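Clanditz opens laundry floor to visitors, shows hand-held gripper work up close

25 September 2020 - FOR IMMEDIATE RELEASE

Clanditz held its first open day for the Biramis project this week. Doors open all morning, 90 guests through in small groups. Short talks, then straight to the machines.

The draw was the laundry work. People with a gripper in each hand, reaching into front-loading machines for crumpled cloth, over and over. The recordings go to the Biramis team, who use them to teach robot arms the same job. 1483 laundry runs recorded so far. Goal is 3000.

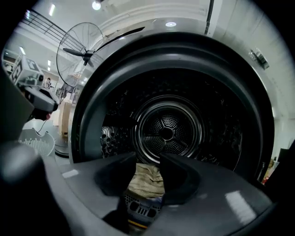
"Cloth is the hard part," said Justinas Paju, project lead at Clanditz. "A box keeps its shape. A shirt at the bottom of a drum is different every single time, and visitors got that the minute they tried it themselves."

And they did try it. Guests were given a pair of grippers and a few minutes at a machine after the staff demonstration. Most went for the cloth too fast. A group of students from Hunt stayed on past there slot and had to be called for the bus.

Partner firm Zuvness, which builds the grippers, sent two engineers to take questions. Jaw wear came up a lot. So did weight, and what happens when a sleeve gets caught. A lighter grip is in testing, no release date yet.

The marker cubes on the tools also got plenty of attention. Black and white patterns, one job: letting the software work out where each gripper is and which way its turned. 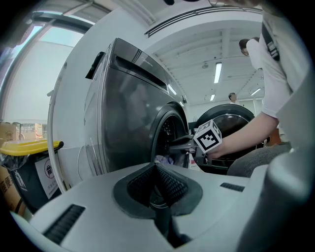

What's next

A second open day is planned, larger groups, same floor. Almost 700 people are on the mailing list and they get first pick of times. Folding will be added to the program if the tables arrive.

School and trade groups can ask for a private visit. Closed shoes please. Bags stay at the front desk.

About Clanditz

Clanditz records everyday household and laundry tasks for robot training. Biramis is its project on soft goods, run together with Zuvness.

Press contact: Justinas Paju, Clanditz press desk. Interviews by phone or on site.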